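Learning to eat slowly in Gratholm

The woman I came to interview asked me not to print her name. She has run a small supper school in Gratholm for five years, and she says that the people who attend it would not like to be recognised through her. They come to learn one thing: how to spend longer over a meal. I must admit that I arrived with doubts, because I finish my own lunch before the radio news is over.

She received me in the kitchen and put water on for tea. Her school is called Wonum, after the street where she grew up. There are never more than 12 chairs, she told me, and the course lasts for three evenings.

"My father ate like a man who has a train to catch," she said. "He did not have a train. He worked next door. But he had grown up in a house with many brothers, and if you were slow, your potato was gone. He taught this to us without a word."

She was 69 when she stopped working as a school cook, and it was there, she explained, that she began to watch how people eat. The children had a short lunch hour and most of them wanted to be outside. The teachers were worse. "A teacher can eat a bowl of soup while standing and talking. I have seen it 100 times. Then in the afternoon he has a stomach ache and he blames my soup."
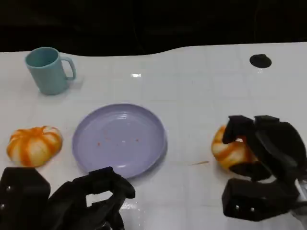 Crockery is a subject on which she has strong opinions. Large plates, in her view, ask to be filled, and a filled plate makes people hurry. She likes plain colours and a raised rim, and she wants the drink to stand near the food. A lavender plate with only a few orange-red crumbs on it and a teal mug close by is for her a complete table. "People think I am joking when I say that the mug is important," she said. "But if you drink, you must put down the fork. It is a pause which you don't need to plan."

I asked what happens on the first evening. She laughed and said that it was mostly bread. Everybody receives one slice and nothing to put on it, and they eat it together without talking. Some people find this very hard. One man left in the middle and came back the next evening with an apology and a jar of plum jam, which she accepted but did not open until the course was finished.

The second evening is for soup, and talking is permitted. The third is a real supper with guests. Each person may invite one, and the guest is told nothing about the course. "This is the real lesson," she said. "It's easy to be slow among slow people. But your brother-in-law sits down and he is already asking about the pudding. What do you do then?"

And what does one do?

"You ask him a question with a long answer."

There is some disagreement in the town about whether such a thing should cost money. She knows it. A columnist in the Arain newsletter wrote that his grandmother had taught him to chew for free. She cut out the column and showed it to me. It was fastened to the inside of the cupboard door, under the list of birthdays. "He writes quite well," she said. "I invited him. He has not yet answered."

We spoke for a while about people who live alone, as she does now. She thinks that they have the most difficult task, for there is no conversation to slow them down. Her own habit is to lay the table properly in the evening, also when supper is only an egg, and to leave the telephone in the hall. She doesn't read at the table. She did it for one winter and noticed that she could remember the book but not the food.
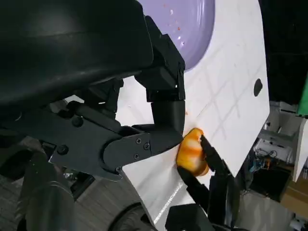
Sweet things and the end of the meal

In July she closes the school and goes to her sister in Funura, where they bake. I expected her to be severe about cakes, but she is not. Sugar does not trouble her so much as the moment at which it comes. In her opinion a dessert is served too early in most homes, when the people are still warm from the main dish and do not really know if they want it.

"Wait until somebody looks for it," she told me. "At my sister's house we wash the pots first. Then we sit down again, and it is like a second visit."

I asked if she ever eats fast herself. She thought about it for some time and poured more tea for both of us. She said that she does, at railway stations, and that she enjoys it very much. Then she gave me a piece of bread for the way home and told me to sit down somewhere before I started on it. I ate it on the bench at the bus stop, and I missed the bus.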